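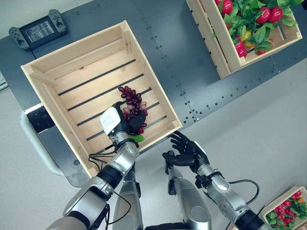 Dark red grapes and a slatted pine crate.

Juncombe seeks participants for a produce display study. Sessions last 50 minutes and cover placing artificial fruit in wooden crates.

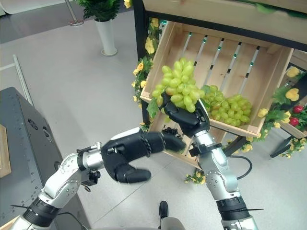
Sastwood, May

Grape bunches are moved between crates on a work table and a display stand trimmed with yellow flower garlands.

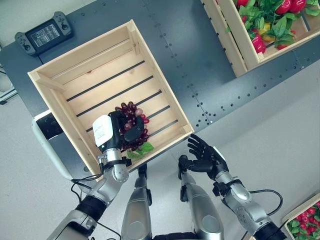

Requirements
Able to stand for a full session. Retail experience not needed.

Materials include red grapes in bunches. 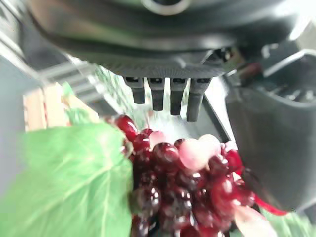

How to apply
Write to Lihua Liang, Juncombe, stating available hours.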